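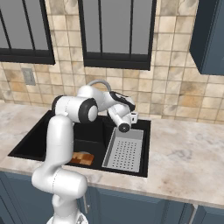 Club News | Simulation | 4 min read

The sink people report back

Members who only come for the wheeled robots may not know that the club has had a kitchen group since the spring. It has no kitchen. It has a simulated one, with a marble countertop that none of us could afford, a double sink, and a white arm that Florencio Sarmiento has been trying to teach to clear up after imaginary guests. The group meets at the back of the Zimutside workshop, beside the real sink, where real mugs have been standing in real water for most of August.

The summer task sounded modest enough when we voted on it. Pick up a cup from the back edge of the sink, bring it forward, set it down on the drying rack in the right basin, let go. A child of three can do it, though you might not want to lend her your good cup. We gave ourselves two weeks and took five.

The first trouble was where the cup lived. It sits close to the wall, and the obvious way to reach it is straight over the front of the sink and down. The faucet has opinions about this. In the early runs the arm would swing across at full confidence, catch the spout with its forearm and stop dead, quivering, while the physics engine tried to work out which of them should give way. Neither did. Gonzalo Pacheco watched it for a while and said it reminded him of two people meeting in a narrow hallway.

He also fixed it, to be fair to him. His change adds a waypoint above the right basin so the arm comes over high, folds at the elbow and drops its wrist down from there. It looks a bit theatrical, like a heron that has been to drama school, but it keeps the forearm out of the way and the number of faucet collisions went down to a level we can discuss in front of new members.

Then there was the rack. The rack is full of small holes, and whoever built the first version of it had modeled every single one for the collision check as well as for looks. A cup landing on it was touching several dozen little edges at once, and the simulator handled this by launching the cup into the window. We have some lovely recordings. The rack is now a plain flat slab as far as the physics is concerned and keeps its holes purely for appearances, which is how a fair amount of our code works too.

Letting go was the last piece and took the longest. Opening the gripper is one line. Opening it so the cup stays where you put it is a good deal more than one line, and Florencio has asked me not to print how many. The trick in the end was to lower until contact, wait, open slowly, and back straight up before doing anything clever. Earlier versions did the clever thing first and took the cup along for the ride.

Results, for those who skip to the numbers: over the final batch of 100 runs with the cup's starting spot shifted a little each time, the arm put it upright on the rack in most of them. I would give you the exact figure, but two members are still arguing over whether a cup that lands, tips, rolls a full circle and stands up again should be scored as a success. I say yes. I would clap if a person did it.

The training side used up 4000 practice attempts, nearly all of them run overnight on the old desktop everyone calls Rosel. Rosel now makes a noise like a hair dryer and must not be switched off at the wall, moved, or used as a shelf for pizza. There is a sign. Please read the sign.

Next up is the left basin, where the checkered wooden piece lies flat on the bottom. Flat things are horrible for a gripper - there is nothing to get hold of, and the sides of the basin are in the way wherever you come from. Gonzalo wants to tip it up by pressing on one end. Florencio wants to slide it against the side and pinch. They have agreed to each try their own idea and bring it to the Lozano meetup, where the loser does the actual dishes. I have asked for this in writing.

We could use a few more hands. If you know some Python, good. If you don't but you are patient and can watch the same cup fall over many times without taking it personally, better. Bring a laptop if you have one and your own mug in any case, for reasons you will understand when you see the shelf.

People have also been asking when we move to a real arm. The Trutitholm class has one and has kindly said we may visit, provided we bring our own cups. We've bought plastic ones.

Filed under: Club News, Simulation, Kitchen Group

Posted September 12, 2022

Contact the newsletter | © Zimutside Robotics Club | Back to top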